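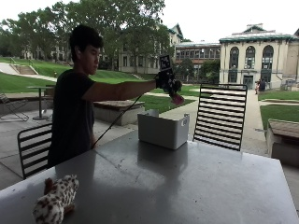

I joined Skuline for the pizza, and by April I was the club's right hand. I mean that literally! The club needed someone to wear the glove while it recorded, and I was the only one who never had lab on Thursday mornings or whatever it was everybody else had, so I got it by default. The job is simple to describe. You pick a thing up, you move it over the bin, you let go, you do it again until the computer has seen enough of you. Picture me behind a metal table on the patio with my arm stuck straight out at shoulder height, a little pink something dangling under my fingers and a black-and-white marker standing up over my knuckles like a tiny billboard. People walk through that quad all day. I had a crush on one of them. So that was going great.

The plan was to enter the Kinia, a contest for student teams where your robot has to put away a toy box that it's never met. You get two runs and they keep the better one. Our robot was named Popescu, after a goldfish I never had the pleasure of knowing, and Popescu was supposed to learn the whole business from my hand. That was the part I couldn't get over. Everything I did, it would do. If I was sloppy, it would be sloppy. If I hovered over the bin wondering what I'd said to a certain person in the dining hall line, Popescu would hover too, and the judges would write that down.

"You're hovering," Yoon-hee told me on the first morning, from behind the laptop.

"I'm being careful."

"You're being careful for a really long time."

She was right, so I sped up, and then I was dropping things from too high, and then the marker was turned away and none of it got tracked. We threw out the whole morning. I offered to buy lunch and she said I should save my money for a personality. (We were friends. It was just how she talked before noon.)

The toys came out of a donation box, and I got attached to them, which I wasn't supposed to. The spotted one I called the Dean. The Dean was fluffy and round and spent a lot of time lying around on the table doing nothing, and I felt we understood each other. But the one that really mattered was the green one with the bumps and the pink fuzzy head. Popescu hated that toy. It would grab the head, the head would squish, and out it popped like a bar of soap. The week before, I'd watched it fail that grab so many times that I started saying sorry to it. To the robot, not the toy.

So I tried something. I quit going for the head and wrapped my fingers around the middle, slow, the way you'd pick up a sleeping cat you didn't know very well.

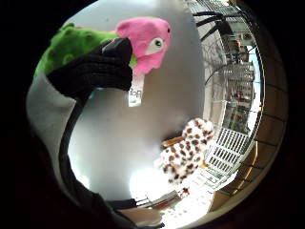

Vimala wanted to know why I hadn't been doing it like that from the start. She'd come over with her bag still on her shoulder and a bagel in her mouth, and she had to take the bagel out to say it, so I knew it was serious.

"I didn't know I was doing it any way," I said. "It's just picking stuff up."

"It's not just picking stuff up. It's the entire club."

Well, okay! I looked at my hand after that. I'd had it for nineteen years and I don't think I'd ever looked at it while it worked. My thumb always got there first. My pinkie did nothing at all, it just came along for the ride, and I thought about poor Popescu somewhere inside that computer, solemnly learning to have a useless pinkie.

We did five rounds that way, with the middle grab, and then we did them over when Yoon-hee found that the left half of the table had been drifting. The glove gets heavy, by the way. It's a bulky, knobby thing with a plate on the back and a cube sitting on the plate, and after a while I had to take a chair and work sitting down. You can't scratch your nose in it. You can't check your phone, and my phone was buzzing in my pocket the entire time, and I was sure I knew who it was.

It was Sasport, telling me my sneakers had shipped.

"Last one," Yoon-hee said. "Come in low and don't think about anything."

I came in low. I thought about sneakers.

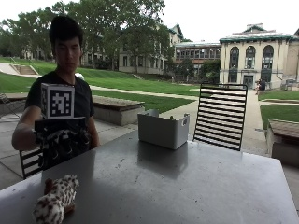

Was that it, Vimala asked, or did we need the bad ones too? She had a theory that a robot that only ever saw clean grabs would panic the first time something slipped. Yoon-hee had a theory that we'd be there until graduation. They went back and forth across the table while I sat with my arm on the metal like something they'd set down and forgotten.

"What if I mess up on purpose?" I said.

They both turned around.

"Like, I fumble it and then I fix it. I'm good at the first half."

Yoon-hee chewed on that, then pulled the laptop back toward her and started a new folder. She named it OOPS. We recorded for some 15 minutes longer, me bobbling toys and catching them, and it was the most fun I'd had in that glove. The person from the dining hall went by on the walkway in the middle of it and waved. I waved back with the wrong hand.

"Keep that one," Vimala said.

"It's not a grab," said Yoon-hee.

"Keep it anyway."

So it's in there. At the Kinia, Popescu got the green toy on the second run, around the middle, nice and low, and let go of it over the bin. Then the arm went up and sort of wobbled side to side, and one of the judges leaned over and asked me what it was doing.

I told her it had seen somebody it knew.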